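What the hand budget looks like after a year

I said in April that I would write up how we planned the money for our second arm and hand, and a few people have asked since then. It took longer than I wanted. Most of the spreadsheet was wrong by the time we placed the order, so I have gone back through the invoices and used those.

The first thing to know is that the arm price was the easy part. We had quotes from Festow and Ceteck, and they were close enough that the money didn't decide it. Festow quoted a longer lead time. Ceteck included the controller but charged separately for the mounting plate, and the plate was $285. I had put nothing in the budget for a plate. If you are comparing quotes, write down every part between the floor and the fingertips and make the seller put a price or the word "included" next to each one.

The hand was harder. A plain two-finger gripper would have cost much less, and for most of what we do it would be fine. We went with the jointed hand as the work we have lined up for next year involves handles and latches made for people. Boonsong Wannasri, who does our purchasing, asked me twice to put that in writing, and he was right to. When the repair bills started I had something to point to.

Repairs are where my plan was weakest. I had one line called "spares" with $100 in it. That covered fingertip pads and a bag of screws. The first replacement finger joint was $810 with shipping. The second was $803 from the same supplier, Thongsuk, and I never found out where the seven dollars went. Neither joint was under warranty. The warranty on the hand covers the motors and the control board, and it calls the finger joints wear parts. That was on page four of the terms and I had not read page four.

So the new plan has separate lines for pads, joints and cables, and a line for shipping. I keep one joint on the shelf at all times. It feels like a lot of money to leave in a drawer, but the wait for the last one was long enough that we lost most of a month of arm time.

Space was the other thing I left out. You need reach in every direction, a surface you can wipe down, and somewhere for the cables to go.
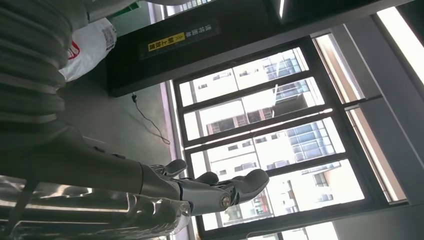
Power came in under budget, which surprised me. Our electrician looked at it on a Saturday morning and said the existing circuit would do. I moved that money over to training, two half days with Fuston, and I would pay for that again before I paid for any accessory. Their trainer showed us how to set the force limits properly – we had been guessing – and the joints have held up better since.

What I still don't have is a good number for software. The license renews every year, and the seller won't say what next year's price will be. For now I carry this year's figure forward and add a bit. If you have a contract that fixes the renewal price for longer than a year, I would like to hear how you got it.

The arm order for the third station goes in after the next budget meeting. I am getting the plate quoted first.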